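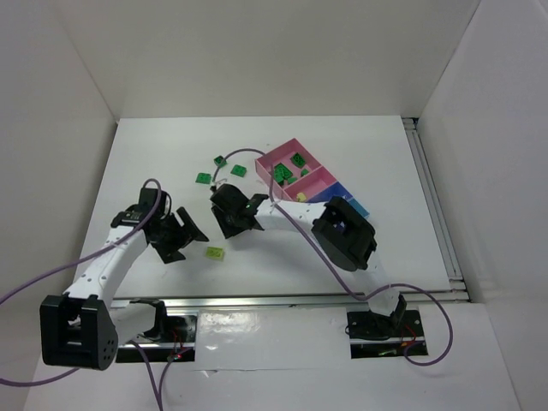
Green bricks on the white table: one lime, three darker, tray alongside.

Sorting Table, Green Lot
Gallery 5, Droltholm Brick Library
Text: Natalina Amato. Page updated 27th May.

The green lot came to the library as one mixed donation of 2557 pieces, packed by weight and without a parts list. Gallery 5 covers the table setup and the color separation. Cleaning, storage and the lending boxes have their own galleries. Captions are short; the longer notes are for members who want to set up a similar table at home or at a branch.

Table
White top, rectangular. White was chosen after a trial with a gray top, on which the darker greens were easy to find and the older, faded ones were not. Wipe the top with a damp cloth and let it dry fully before any bricks go down. Abrasive pads leave fine scratches that hold dust and show up as gray lines under side light.

Walls
The surround is pale on all sides. Strong wall colors reflect into glossy plastic and shift the apparent shade, mostly toward yellow. Viola Ferraro tested this with a red poster board held behind a lime brick, and the brick was filed as olive by two out of three people. Nothing is pinned to the walls during a color session.

Light
Neutral white, overhead, diffused. Daylight from a window changes too much between morning and afternoon to be used for shade decisions. Bricks with studs throw small shadows onto their own top face, so the side face is the one to compare. If a top face looks dark, turn the brick before filing it.

Tray
The tray holds pieces waiting to be placed. It is kept to one layer. A deep tray holds more, but small plates slide under larger bricks and are missed until the end of the session. The fill limit for a color session is 248 pieces, which was the count of standard bricks that lay flat in the first tray we used, and the number was never revised.

Spacing
Bricks under comparison are set apart on the bare surface. Two greens in contact are harder to tell apart than two greens with white between them, particularly when one is worn. A hand's width is plenty. Leave free space beside the tray for pieces that need a second look.

Lime
The easiest green to separate. Lime is lighter and more yellow than the rest of the lot and can be pulled first at normal working speed. The only frequent error is with aged yellow pieces that have a green cast. Compare these against a known lime brick on the table, never against memory.

Darker greens
Slower work. The catalog lists 5 greens for this lot, and most of the disputes fall between the two darkest. Ottavio Parisi keeps a reference strip for each, cut from duplicate plates and stored out of the light. A brick that cannot be matched to a strip after two checks goes in the undecided box and is looked at again in July, when the whole box is done in one sitting.

Size
Color first, size second. We tried the reverse order for one lot and it took longer, as every size bin then had to be opened again. Rectangular bricks go by stud count. Slopes, plates and odd parts go in a shared bin until the color pass is complete.

Rejects
Cracked walls, bite marks, and studs that no longer grip. Test grip with a new brick of the same width: press together, lift by the upper brick, and the lower one should stay on. Faded pieces are not rejects. They are bagged by themselves and lent for landscaping work, where uneven color is an advantage.

Labels
Clendetti removable labels, small size, on the lid and one short end. Write the color name in full. Abbreviations caused trouble in the blue lot (DB was read as both "dark blue" and "dull blue").

Corrections to the shade names go to Loredana Martinelli at the front desk, with the bin label and, if possible, the brick.

More galleries
Gallery 4: Washing and drying racks
Gallery 6: Undecided box
Gallery 7: Lending boxes, packed
Gallery 8: Baseplates, flat storage

Back to index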